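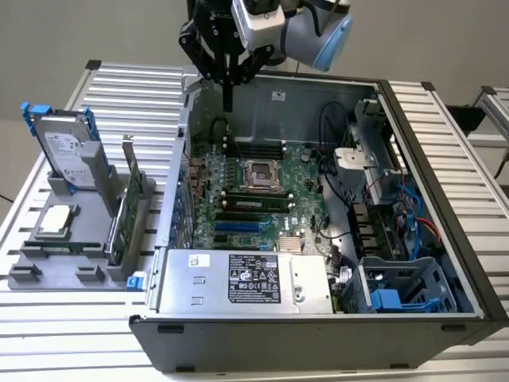

Boris Babić asked on the review copy whether the long fingers can be compared with the short ones without teaching every point again. They can, provided the tool offset is changed first, as set out in steps 1 to 4.

4.2 Comparing fingers on the memory module task

1. Stop the arm and set the Trustar controller to Manual.
2. Fit the finger set under test. Tighten both screws evenly.
3. Open Tools > Offset and load the entry for that finger set.
4. Jog to the reference point on the fixture tray and check the tip height.
5. Set the grip force to the lowest value on the Neditz sheet.
6. Run program 3241 at reduced speed.

CAUTION: Keep the fingertips clear of the CPU socket. A bent contact cannot be repaired on site.

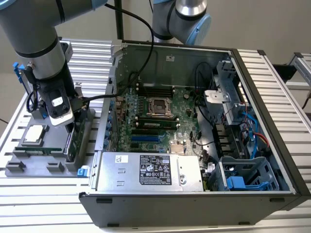

7. If a second arm shares the table, park it before starting the run and confirm that its cable has slack over the full travel of the first arm.
8. Repeat the run until the log shows 63 cycles. Save the log under the finger set name.
9. Change fingers and return to step 3.

Note: Logs made before the May firmware record force in a different unit — do not mix them with newer ones.

Note: The Bošković wrist camera must be calibrated again after any finger change. Use an exposure of 800 for the green boards and 600 for bare metal parts.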